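Two arms, one table

The club moved into the back half of the Havimell building in August, and I have been meaning to write up what we're doing there. This year's project is called Trurna. It is two arms working over the same table, and the goal is to get them to tidy up a mixed set of objects without either one running into the other.

I joined last year knowing some Python and nothing about motors. Most of us were in the same position. The first term was spent on one arm and a box of foam blocks, and by the end of it we could pick up a block most of the time if it was facing the right way. Two arms is a lot harder than I thought it would be.

The way we work now is that one person drives the arms by hand through a task while the cameras record, and then someone else labels the run as good or bad. We want 500 good runs before we train anything. At the moment we have done close to 700 in total, but plenty of those were thrown out, mostly for dropped objects, and one whole evening was lost when the clocks on the two computers didn't match. We now check the clocks first.

A full session is 20 runs per driver. After that people get sloppy and the drops go up. Driving is more tiring than it sounds. You watch the wrist view on the monitor and try not to look at the table, as the trained model won't have your eyes to help it. I still look at the table.

Soft things and round things are the worst. Fruit rolls if you touch it off center. We argued for a while about whether to use only blocks again, and decided to keep the awkward stuff in. The Zindolow regional has a household round, and blocks won't get us through that.

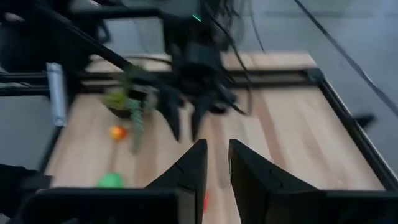

Wrist view during a run, with the other arm moving over the table.

The other arm is the thing I worry about most when I'm driving. It is easy to lose track of it when you're lining up your own grip. We have set a slow zone in the middle of the table where both arms drop to half speed, and that has helped.

Next on the list is rewriting the labeling script, which still crashes if you press a key twice. Then we get back to recording. If you are at Kwiatkowski and want to try driving, come by at 7 in the evening. You don't need any experience.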